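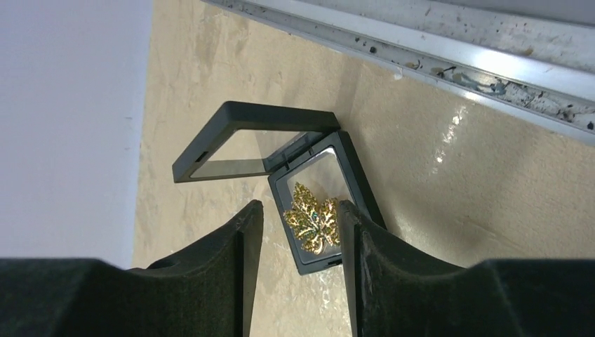

Figure 4. Maple-leaf brooch with green stones in a black membrane case, lid open.

4.2 Claims made for membrane cases

The case in Figure 4 belongs to a type that has become common in the last few years. A clear film is stretched across a square frame, the lid carries a clear film or window of its own, and a small object held in the case seems to float. Sellers make three claims for the type. It is said to protect the object, to let the owner find it faster, and to make the owner wear it more often. We treat these separately, as the evidence for them is very uneven.

The protection claim is the easiest to accept, and even here we would be careful. The Droltance handbook on storing costume jewelry says that film cases "prevent all contact damage," and it cites no test for this. The film itself touches the object. For a flat pendant this probably matters little. A brooch is a harder case: it has a pin and a catch on the back, and a leaf shape adds a ring of points at the front. Of the 330 cases returned to us by households in Latuheru, 19 had film that was torn or badly marked. That is a low rate, but we did not know how long each case had been in use, and several owners told us they had thrown damaged ones away before we asked. The true rate must be higher than ours, and we can't say by how much.

The finding claim rests on one survey, the Hekier mail survey, which had 1,575 replies. People who owned clear cases said they could find a given piece quickly. People who kept their jewelry in drawers said they could not. The survey did not ask either group how many pieces they owned, or whether the clear cases were kept on a shelf in plain view. A person with four brooches on a shelf will find the right one quickly whatever they are kept in. We see no way to separate the effect of the case from the effect of owning very little, at least from the published tables.

4.3 Matching accessories to clothing

The third claim, that people wear a piece more often when they can see it, is usually made together with advice on matching. The owner is told to lay a garment out flat, button it, bring the case beside it, and judge the two together. Much of the advice is about repeating a motif. 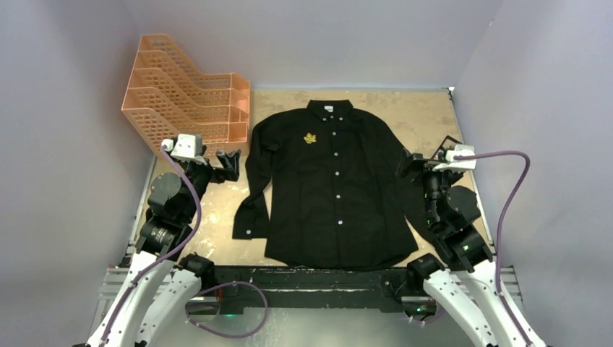
A dark shirt with a small yellow leaf on the chest is the sort of garment the guides have in mind, and a gold-toned leaf brooch is the sort of partner they suggest. We are not convinced. If the emblem is already the one patch of color on the front, a second leaf in another size, with green stones, may compete with it. The guides do not discuss this. They also pass over the plain question of where the pin should go on a shirt that has a full row of buttons and a button-down collar.

There is a further problem with judging clothes on a flat surface. Sleeves lie close to the body, the collar sits in a way it never does on a neck, and a heavy brooch does not pull on the cloth. In our own sessions, people who chose a pairing on the table often moved or removed the brooch once the shirt was on. We did not plan to record this and so have no rate to report, which is a weakness of our design.

The Donex guide states that motif matching "doubles use." We asked for the source and were sent a summary of 1,000 customer comments with no account of how the comments had been chosen. Wearing diaries kept by our own households through November show no clear difference between matched and unmatched pieces. The diaries are short, and brooches were worn so seldom in either group that a modest effect could easily have been missed. We therefore leave the claim open, and would ask that it not be repeated as settled until longer diaries are available. The question of whether cases are closed again after use is taken up in Section 4.4.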